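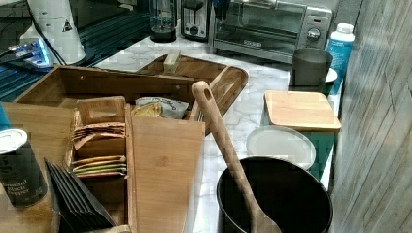 Speaker notes, Postudcombe, February 28, 2025

Slide 1. Can a machine tidy a worktop yet? Short answer: parts of it. Say so early.

Slide 2. Sternmont log: 2641 tries at putting things away, 281 needed a person to step in. Pause here. Packets are the worst - thin, shiny, packed on edge.

Slide 3. Drawers. 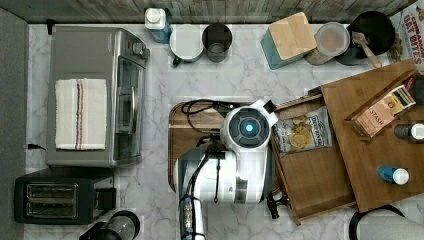

Arm over the worktop, drawer open with crisps inside.

Ask who would leave it alone for an hour. Then questions, two at most.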